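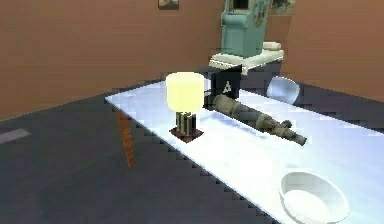 People who build a robot arm at home should spend longer in simulation than they want to. I held out against this for most of a year. My arm, which I call Ristus, sits half assembled on a bench in the shared workshop, and I used to think every evening at the computer was an evening taken from it. Then I broke a shoulder joint reaching across a real table and changed my mind. Now the reaching is done on a rendered white table, with a lit lamp, a black box and a white bowl to plan around. The rendering is crude, and the near edge of the tabletop comes out in stair steps. I don't care about that. A planner needs shapes and distances, and a knocked-over lamp in software costs me a restart.

Bram Martens, who has the next bench, disagrees. He says friction and cable drag only show up in hardware, and he is right about both. My gripper still slips on things the simulator says it holds. But he has also replaced two motors since July, and I have replaced none. I ran 1,000 reaches before I bolted the new joint on, and 70 of them hit something. I would rather read those 70 in a log than hear them across the room.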